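Trullia 2, a review: the planner that finally gets along with two arms

June 19, 2024
By Leobardo Galindo

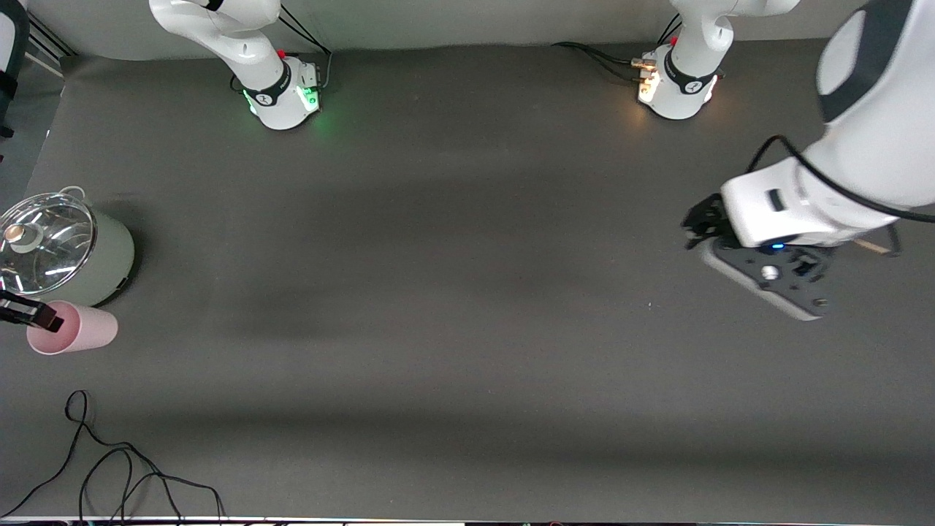
I have been using Trullia as my main motion planning and task software for two arms since the first beta of version 2, and I like it so much that I've been boring people with it at lunch. It's a planner, a scene editor and a log viewer in one package, and it does the thing I wanted most from the old version, which was to let each arm have its own job without me writing all the glue between them. My test setup is the kitchen one: an electric pot with a glass lid over on the left, a pink tumbler on its side right in front of it, and two arms sharing the same gray table. The right arm has its gripper against the rim of the cup, and the left arm is way over on the other side with nothing in its fingers. In the old version I'd have had to write a "wait" state for that second arm by hand and then debug it. In Trullia 2 you drag a box over the part of the table it's allowed to hover in, and you're done!

The scene editor is where I spend most of my day. You load your arm models, draw the table as a plane, and then add objects as simple shapes (boxes, cylinders, capsules) or as meshes if you have the patience. I use a cylinder for the pot with a squashed sphere on top for the lid, and the planner keeps clear of both. There's a padding slider for every object, so I can give the pot a generous margin and keep the cup tight enough that a grasp is still possible. Padding used to be one global number. I can't tell you how many evenings I lost to that one global number.

Planning is fast. On my desktop a two-arm plan with both arms moving comes back before I've let go of the mouse, and a nasty one (reach past the pot, turn the wrist over, come in low) takes 2 seconds or so. I ran a batch of 2,000 random start and goal pairs over a weekend, mostly for fun, and only 16 of them timed out. Nearly all of those had goals I wouldn't want to reach anyway, with the elbow jammed up against the other arm's base.

The grasp tool deserves its own paragraph. For a cup that's lying down, the approach direction matters a lot, and Trullia lets you paint the allowed directions onto the object with a brush. Paint the open end, leave out the side facing the pot, save it with the object, and every later plan respects it. You can also ask for a list of ranked grasps and step through them with the arrow keys, ghost gripper and all. I love this thing. The ghost turns orange when a finger would touch the table, and you can set the height at which that happens.

Perception is the weaker half. Trullia takes poses from whatever tracker you like, and we feed it from Homus, our own little pose package. It works well with solid, plain objects. Glass is still a pain. The lid comes in as a ragged hole in the depth data, so I lock the pot's pose by hand at the start of a session and leave it alone. There is a "fill clear surfaces" checkbox, but it's marked experimental and it once gave me a lid the size of a hubcap.

Other complaints, all small. Undo doesn't cover changes to padding. The log viewer puts both arms on one timeline in nearly the same shade of blue, and the setting to change it is three menus down. Cables aren't modeled at all, so if yours run along the outside of the arm you'll want to add a fat capsule to that link yourself. And the docs for the Python side still describe the old names for half the functions. The function list in the package itself is correct, so I read that instead.

Setup took me an afternoon. If you're coming from version 1, export your scenes first, then install, then import them one at a time. The bulk import skipped my grasp files without a warning.

I'd give it 5 out of 5 for planning and grasps, and somewhat less for everything that touches a camera. The next release is due in August and the notes promise a fix for the undo problem, plus separate colors in the log. I've already cleared a morning for it.

Comments

Abundio Zepeda
Great writeup. Does the hover box work if the two arms need to trade sides partway through? We do a lot of handoffs and that's what killed the old version for us.

Leobardo Galindo
Yes! You attach a box to each step of the task, so the boxes can swap. Make them overlap a little or the planner will refuse the step in between.

getia_user
I've stayed on Getia because of its log viewer, but painting grasp directions sounds lovely. Downloading it tonight.

salinas_lab
Same trouble with the glass lid here. We put a paper disk over ours while the tracker starts up, then take it off.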